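Part-time plant and kitchen helper, Hindwood

Hindwood is a small residential retreat with a garden, a kitchen and guest rooms. We are looking for one person to look after the potted plants indoors and help set up for meals. The job starts in March and is part-time.

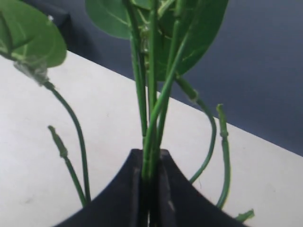
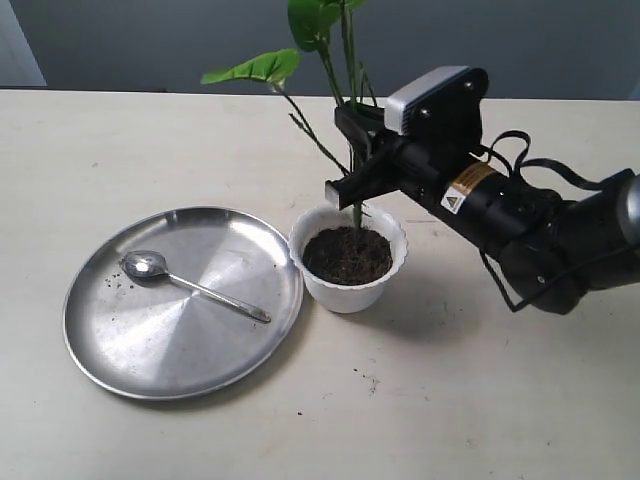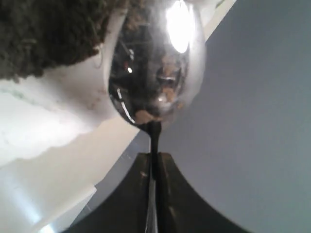
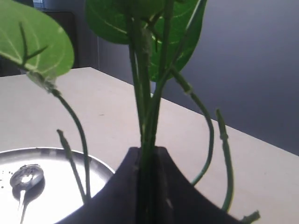
The work is split between two buildings. Gosik is the main house, where guests eat and sleep. Tallach is the annex, with the meeting room and the laundry. They are a five-minute walk apart on a gravel path that is not lit at night.

What you will do

Water, trim and repot the house plants in both buildings. Take cuttings when a plant gets too big and start them in water or soil. Set and clear tables for lunch, wash and dry the silverware, and put it away. Keep the plant log up to date. On changeover days you will also help carry bedding to Tallach.

What we need from you

You should have kept plants alive for a living or as a serious hobby. Kitchen experience is useful but we can teach that part. You must be able to lift a full bag of potting soil and be on your feet for a whole shift. A driver's license is not required, but the last bus leaves before the late shift ends.

Hours and pay

Shifts are 8 hours, 3 days a week, including every other weekend. Pay is $2000 a month before tax, paid on the last working day. Lunch is included on days you work. A room in the annex can be rented for $700 a month and has its own bathroom. Pets cannot be kept in the room.

How to apply

Send a short letter and a list of your past jobs to the Hindwood office by mail or drop them off at the front desk in Gosik. Tell us which plants you have grown and which days you cannot work. Please do not send certificates at this stage. If we invite you in, plan on half a day, with a paid trial shift in the afternoon.

Applications are handled for us by Belay, our payroll office, so the reply may come from them.

Posted 12 September 2024. The listing stays up until the job is filled.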